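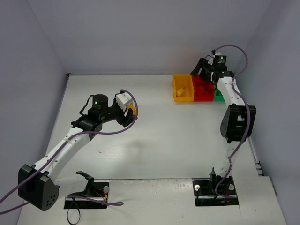 Lostel Twin Arm Kit, reviewed after 2000 cycles in a shared workshop

Assembly took two evenings. The links are stiff and the screw holes line up, but the manual skips cable routing — leave slack at the wrist or the gripper lead pulls tight at full reach. Sorting small blocks into bins, ours dropped 2 in the last 505 picks. Calibration drifts after a cold night, and the shoulder joints are noisy. Good value for a home build, less so if you need quiet.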